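분류: 작업 노트 > 접착·마감 > 아교

5월, 월요일, 오전 9시 반

지난주에 불려 둔 아교를 열었더니 냄새가 먼저 인사를 한다. 냉장고에 넣는다고 적어 놓고 안 넣은 사람은 나다. 노트에는 분명히 "넣었음"이라고 되어 있다. 앞으로는 넣은 다음에 적는다.

새로 불린다. 알갱이 아교 50g, 찬물은 같은 양보다 조금 넉넉하게. 병에 날짜를 쓰려다가 유성펜이 말라서 연필로 종이를 써 붙였다. 종이를 붙인 풀이 하필 시판 목공풀이라 모양새가 좀 그렇다.

수리 건은 Werncombe에서 넘어온 식탁 의자. 뒷다리와 옆 가로대가 만나는 장부가 헐겁다. 앞서 고친 사람이 에폭시를 들이부어 놓았는데, 장부 구멍 안쪽까지는 못 들어가고 바깥에만 예쁘게 굳었다. 겉에서 보면 아주 튼튼해 보인다. 앉으면 삐걱거린다. 의뢰서에는 "약간의 흔들림"이라고 적혀 있고, 나는 이 '약간'을 앞으로 단위로 쓸 생각이다.

에폭시 걷어내는 데 오전을 다 썼다. 열풍기를 낮게 틀고 끌로 살살 떠냈다. 200도까지 올리면 빨리 물러지기야 하겠지만 옆의 셸락 칠이 먼저 운다. 예전에 한 번 울려 봤다. 그때 의자는 결국 전체를 다시 칠했고, 견적은 그대로였다.

오후

Mawuli Abugri가 와서 장부 끝을 보더니 한참 말이 없었다. 그러고는 "이거 참나무 아니지?" 한다. 참나무 아니다. 물푸레다. 의뢰서에는 참나무라고 되어 있다. 가로대에 덧댈 조각을 참나무로 이미 다 켜 놓은 다음이었다. 참나무 조각은 서랍으로 갔다. 그 서랍은 이제 잘 안 닫힌다.

물푸레 자투리를 찾느라 Ankrah에서 받은 상자를 뒤졌다. 결이 곧은 게 하나 나왔고, 나머지는 전부 옹이였다. 얇게 켜서 장부 양쪽 볼에 한 장씩 덧붙이기로 한다. 한쪽만 두껍게 붙이면 가로대가 중심에서 밀리고, 그러면 좌판이 틀어지고, 그러면 나는 또 처음부터다.

샌딩 순서: 톱자국은 80번으로 한 번만. 접착면은 거기서 멈춘다. 더 곱게 밀고 싶은 마음은 이해하지만(내 얘기다) 장부 볼을 거울처럼 만들어 봐야 아무도 못 본다. 맞춤이 또 헐거워질 뿐이다.

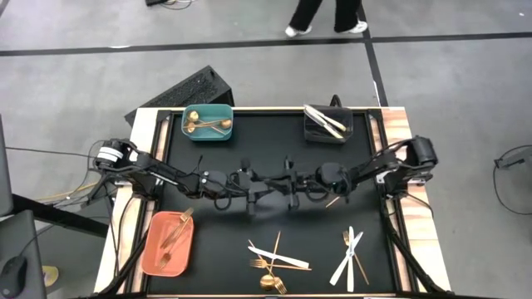 아교 중탕. 온도계를 둘 꽂았더니 서로 의견이 다르다. 하나는 Surside에서 산 디지털이고 하나는 원래 있던 유리 온도계다. 끓는 물에 담가 보니 유리 쪽이 맞았다. 디지털은 끓는 물을 두고 꽤 오래 고민하더니 화면이 꺼졌다. 건전지 문제일 수도 있어서 일단 버리지는 않는다. 이렇게 안 버린 물건이 선반 두 칸이다.

농도는 붓을 들었을 때 실처럼 이어지다가 끊기는 정도. 책마다 하는 말이 다른데, 그냥 손가락에 묻혀서 붙였다 뗐다 해 보는 게 제일 낫다. 단점은 그 손으로 전화를 받게 된다는 것.

가조립을 먼저 해 봤다. 덧댄 쪽은 손으로 눌러서 끝까지 들어가고 마지막에 망치 한두 번. 좋다. 반대쪽은 너무 뻑뻑해서 어깨 가까이에서 멈췄다. 볼을 대패로 한 번씩 밀고 다시 넣으니 들어간다. 조임쇠는 미리 벌려서 늘어놓고, 받침목도 옆에 두고, 방 창문은 닫았다. 아교는 찬바람을 맞으면 나보다 먼저 퇴근한다.

본조립 4시 10분쯤. 장부와 구멍 양쪽에 바르고 끼웠는데 오른쪽 조임쇠 나사가 헛돌았다. 욕은 적지 않는다. 다른 조임쇠로 바꾸는 사이에 삐져나온 아교가 벌써 젤처럼 되어 있어서 가로대를 빼고 더운 물로 닦고 다시 발랐다. 이게 바로 아교를 쓰는 이유이기도 하다. 에폭시였으면 지금쯤 의자와 영원히 함께였다.

대각선을 재 보니 조금 어긋나서 조임쇠를 비스듬히 옮겨 맞췄다. 삐져나온 것은 따뜻한 물걸레로 닦았다. 바닥에 놓고 네 다리가 다 닿는 것까지 확인했다. 우리 바닥이 평평하다는 전제에서.

저녁, 추가

Adelmo Sorrentino가 쓴 메모가 아교 냄비 밑에서 나왔다. "요소 조금 넣으면 작업 시간 늘어남. 너무 넣지 말 것." 조금이 얼마인지는 안 적혀 있다. 물어보니 "조금"이라고 한다. 다음에 작은 병에 따로 만들어서 자투리끼리 붙여 보고, 굳은 뒤에 부러뜨려 볼 것. 조각에 비율을 꼭 써 둘 것. 지난번 시험 조각들은 아무 표시가 없어서 지금은 그냥 잘 붙은 나무들이다.

할 일
- 조임쇠는 내일 아침까지 그대로. 궁금해도 풀지 말 것.
- 헛도는 조임쇠에 테이프 감아 표시. 멀쩡한 것들 사이에 다시 걸지 말 것.
- Werncombe에 수종 정정 알리기. 참나무 값으로 견적이 나가 있음.
- 셸락 플레이크 주문. Flendmont 쪽이 색이 덜 붉다고 하니 작은 봉지로 먼저.
- 남은 아교 냉장고. 넣고 나서 적기.

넣었음. (이번에는 진짜로 넣었고 Mawuli가 봤음.)

문의: 공방 노트 담당에게 쪽지 | © 공방 작업 노트 | 맨 위로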